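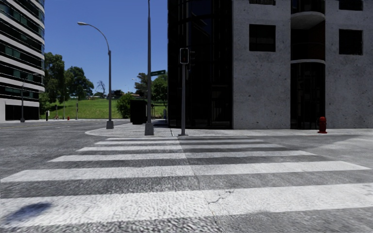
Nous quittons Grakar pour Holanwood à la rentrée, paie et gestion des congés comprises, et je me retrouve à piloter la bascule côté RH sans avoir jamais fait ça de ma vie ! Nous sommes 282 salariés répartis sur quatre sites, l'intégrateur (Himero) est très gentil et très patient, mais il me demande de choisir entre une bascule d'un seul coup et deux mois de fonctionnement en double, avec les deux logiciels côte à côte. Sur leur planning, tout paraît simple. Je me méfie un peu : c'est comme ce passage piéton, les bandes blanches se suivent bien sagement jusqu'au trottoir d'en face, et puis on baisse les yeux et il y a une fissure en travers de celle qu'on a juste devant soi. Chez moi, la fissure, ce sont les compteurs de congés. J'ai fait un export d'essai et 230 fiches ont un solde qui ne correspond pas à celui du dernier bulletin, parfois pour un quart de jour, parfois pour bien plus.

Est-ce que ceux d'entre vous qui sont passés par là ont gardé l'ancien outil en parallèle ? Et faut-il corriger les soldes avant l'import, ou laisser Holanwood les recalculer ? Merci d'avance, et pardon pour la longueur, j'ai essayé de faire court (raté).

Posté par marmotte_rh le 13 juin 2026

pivoine44

Bonjour marmotte_rh, et bon courage, je compatis vraiment ! Nous avons fait le même trajet l'an dernier, avec une équipe un peu plus petite que la vôtre, et j'en garde finalement un assez bon souvenir, même si je ne l'aurais pas dit à l'époque. Je vous réponds en deux morceaux parce que vos deux soucis se règlent séparément.

Pour le double fonctionnement

Oui, faites-le, mais sur la paie seulement. Nous avions voulu tout doubler, congés et notes de frais compris, et les managers validaient dans un outil, oubliaient l'autre, puis nous appelaient (à raison) pour se plaindre. Deux paies complètes calculées des deux côtés et comparées ligne à ligne, cela nous a largement suffi. Demandez à Himero de vous fournir le tableau de comparaison dès maintenant, et mettez par écrit qui décide quand un écart apparaît.

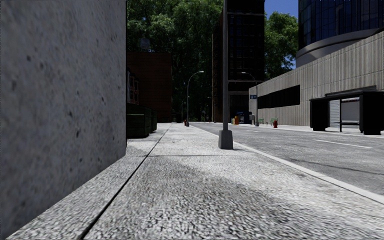 Pour les soldes de congés

Corrigez avant l'import. Je sais que c'est pénible, mais Holanwood recalcule à partir de la date d'ancienneté et des absences importées : si l'une des deux est fausse, vous aurez un beau chiffre bien net et complètement faux. Commencez par trier les écarts par type de contrat. Chez nous, presque tout venait des temps partiels, que Grakar arrondissait à sa façon au changement d'exercice. Une fois la règle trouvée, une formule dans le tableur a réglé le plus gros et nous avons repris le reste à la main, avec beaucoup de thé.

tableur_fou

Attention à la limite d'import : 2 000 lignes par fichier dans notre version. Au-delà, ça coupe sans message d'erreur. Découpez par site.

lichen_du_bureau

Je suis moins partante que pivoine44 pour le double fonctionnement. Nous étions accompagnés par le cabinet D'Souza, qui nous l'a déconseillé, et la bascule d'un coup s'est bien passée. Il faut dire que nos données étaient propres, et avec vos écarts j'hésiterais moi aussi. En revanche, gardez absolument un accès en lecture à Grakar pendant un bon moment après la résiliation ! Nous avions tout exporté sauf les justificatifs d'absence, et il a fallu les redemander un par un. Vérifiez ce que dit votre contrat là-dessus avant d'envoyer le préavis.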